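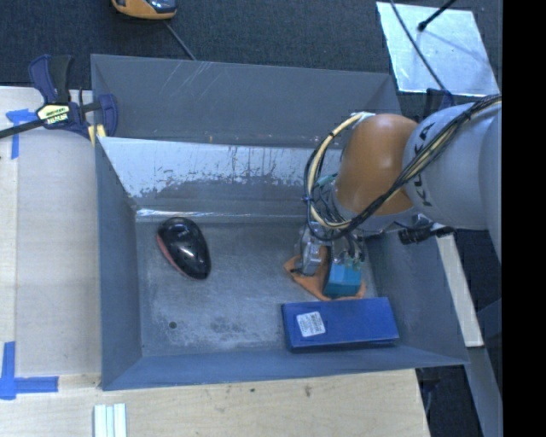 Meriem El Fassi has been on the phone to a freight company for most of the morning, and when she finally slides into the seat opposite me she orders two coffees, both for herself. "One's for drinking and one's for holding," she says. Fair enough! Tickets for Virk's spring tour go on general sale on Tuesday at ten, and she's the one who decides how.

If you don't know Virk, you've probably got a niece who does. They're a four-piece, all synths and big sad choruses, and last time they came through they sold out so fast that half my street was in a sulk. (I got through the queue, picked two seats, and was thrown back to the start when my card wouldn't go through. I'm over it. I'm mostly over it.) Meriem is tour promoter at Wodeo, who've put on every Virk show in this country since the band were playing upstairs in pubs, so I've wanted a word with her for ages.

I start with the obvious one. Why is it always such a scrum?

"Because there are more people than chairs," she says. "I know that sounds rude. People write to us thinking there's a trick, that we've got a cupboard full of tickets somewhere. The hall at Fovidwood holds 2,853 with the floor standing. We could have sold that several times over last year, and whoever didn't get in was always going to be upset with somebody."

But there is a cupboard, isn't there? A small one? She laughs and puts down the holding coffee.

"There are holds, yes. The band get some, the venue gets some, and we keep some back because until the stage is built you don't know what you can see from the side blocks. Those go on sale later, when production tell us they're fine. Last year they went on sale very late and we didn't tell people properly, so it looked dodgy. I'd have thought it was dodgy."

This time the released seats will be put up 48 hours before each show, at noon, on the same page as everything else. She's made the band post about it too, which took some doing, as the singer apparently only likes posting pictures of soup.

The other big change is the presale. There used to be a fan club code, and the code used to get passed round every group chat in the land within the hour. I had it from three different people and I wasn't in the fan club. Now you register your name beforehand, you get a slot, and you can buy 2 tickets and no more. The lead booker's name is printed on both.

"We had a lot of arguments about two or four," Meriem says. "I wanted four. I've got sisters, I know what it's like, there's always one left over crying in the kitchen. But when we looked at who was buying in fours, so many of those turned up for resale the same afternoon. So it's two for the presale, and four in the general sale. It's a bit of a fudge."

I ask whether the names will really be checked at the door, as I've been to plenty of gigs where the website says bring photo ID and then a lad in a tabard waves you through without looking up from his crisps.

"Some of them," she says. Then, after a pause, "I'm not going to tell you how many! But some of them, every night, at every door."

Halfway through all this we're joined by Rukhsana Durrani, who looks after the box office at Fovidwood and has walked over on her lunch. She's brought her own sandwich, and eats it under the table so the café won't mind. Rukhsana has been selling tickets since they were on a roll and you tore them off, and she has a lot of feelings about online queues.

"The number on the screen frightens people," she says. "They see a big number in front of them and they open another window, and another, and then they get on their mum's tablet. And the system sees all that coming from one house and thinks you're a tout. Just sit still. Make a tea. One browser, logged in, card details saved the night before."

I ask her about the card thing, a bit pointedly.

"Was it your bank's app asking you to approve it?" It was. "And was your phone in another room?" It was charging. She gives me a look I last had from a geography teacher.

Fovidwood is holding back a batch for people who'd sooner turn up in person, and I didn't know that until Rukhsana mentioned it. It isn't huge, 30 a night, sold from the window on Cillard Street from nine on the morning of each show, cash or card, one per person. She pushed for it. There are regulars who don't do apps, she says, and there are kids who've got the money from a Saturday job but no card of their own, and she'd like to see both lots in the room.

"They'll camp," says Meriem.

"They won't camp, I've told security they can't camp."

"They'll camp round the corner, then."

I get the feeling they've had this one before. What they've settled on is wristbands from seven, so at least people can go off and have some breakfast, and the café where we're sitting has agreed to open early. I've seen the planned bacon roll price and I think it's reasonable.

We talk for a while about money, as you have to. The cheapest seats are the same as last year. The floor has gone up, and Meriem doesn't pretend otherwise: the lorries cost more, the crew cost more, and Virk are bringing a proper lighting rig this time in place of the lamps they used to borrow. The booking fee is now rolled into the price you see first. I tell her I'm pleased about that and she says everyone says so, and then they email to complain that the tickets look dearer.

What about extra dates? I had to ask. There's been a rumour going round since February, based as far as I can tell on a gap between two shows and a lot of hope.

Meriem looks at Rukhsana. Rukhsana looks at her sandwich.

"The drummer's getting married," says Meriem. "That's what the gap is. He's told everybody, he told the radio. I don't know why people won't believe him."

So, no extra dates. For anybody going for the general sale, it opens at ten on Tuesday through the Wodeo site, and the waiting room lets you in from half nine. Getting there earlier than that does nothing at all, according to both of them - everyone in the waiting room is shuffled at ten on the dot. I'll be there anyway, at the kitchen table with my phone right next to me, fully charged.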